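"A towel is easy, a sleeve is hard": talking with Veronika Rainer about robots and chores

Veronika Rainer answers the phone at seven in the morning because, she says, it is the only hour when her hands are free. She spent 8 years folding and packing clothes for shops before she began to test machines that are supposed to do the same work. Now she works for Bridadow, a small company that gives advice to laundries, clothing stores and storage houses when a salesman has offered them a robot and they don't know what to think.

I wanted to ask her a simple question. Can machines do our chores yet, at home or in the back room of a shop?

"Some of them, slowly," she says. "But you must ask which part of the chore. People say 'folding laundry' like it is one thing. For me it is maybe ten things. You find the piece in the pile, you find the corner, you see if it is inside out. The folding itself is near the end, and it is the part they always show you."

Her own measure is very plain. In May she folded T-shirts for one hour in the way she did it when she was paid for it, and she reached 285. Then she used the same kind of shirts with a two-arm machine that a customer of Bridadow was thinking to buy. It finished 40 in the same hour, and she had to help it with several of them.

"I was not disappointed," she says. "A few years before, I would write down zero. But the customer was disappointed, because he had seen a video."

I ask what was wrong in the video. She says nothing was wrong in it. The shirt was already flat on the table when it started, and the table had only this one shirt on it. In a real back room the table has baskets, tape, paper, a stapler, somebody's phone. A person moves these things away with the elbow and doesn't remember it after. For a machine each of them is a question.

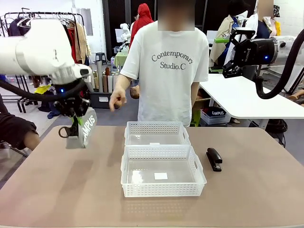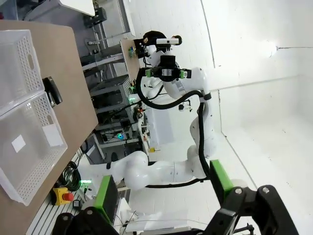 Two white baskets end to end on the work table, in both pictures, with the robot arms close by.

Baskets are a subject she can speak about for a long time. The walls are full of small holes, and she says that cameras which measure distance often have trouble with such walls. The gripper also has to go in from above without touching the rim. "With a wooden box you have much less of this," she says. "But no shop will change all its baskets to make the robot happy. Well, one did. Villier did it, in two of their stores. They bought closed boxes, and after this the staff complained, because the closed boxes are heavier to carry."

What about cloth? She laughs at this question, and I think it is the one she was waiting for.

"A towel is easy, a sleeve is hard. A towel has four corners, and all of them look like corners. When you lift a shirt, the sleeve goes behind, the collar turns, and the shape you saw one second ago is gone. If the piece is already folded, it is much better. A folded piece you can treat almost like a book. You pick it up, you put it down in the right place. This is a real job in a shop, and I think this will be the first one that the machines really take."

She means the sorting and putting away of things that are already folded. Her colleague Irfan Purba agrees with her about the order but not about the speed. He joined our call for some minutes from a customer's storage house, and the sound was not good. He believes that putting folded clothes into baskets will be normal work for machines in a few years. Veronika thinks longer, and she doesn't want to give a number.

"Irfan looks at the good attempts," she says. "I look at who is standing next to the machine. If a person must stand there the whole day with a hand ready, you have not saved a salary. You have changed what the person does."

I ask if this is always bad. She is silent for a moment.

"No. I had pain in my wrist from folding. If somebody had offered me to stand there and only correct, I would have said yes in one second. So I try to be fair about it."

For the home she is more careful. A shop has the same table every day, and the light doesn't change much. In a kitchen or a bedroom everything moves, also the children and the dog. She has tested one machine meant for homes, from a company called Udix, and she says it could empty a laundry basket onto a bed quite well. It could not fill the basket again.

At the end I ask for her advice to a shop owner who has received an offer. She has a short list, and she says it very fast, so I think she has said it before. Bring your own clothes to the demonstration, and bring them in a bag – not folded. Leave your things on the table. Ask to see one full hour, and write down each time when somebody touches the machine or the cloth.

"And stay for the lunch break," she says. "See if they let it run when they go to eat."

Then it was time for her to leave for work. She had a pile of winter jackets to take to a test, the kind with a hood and a long zipper, and she did not expect much from it.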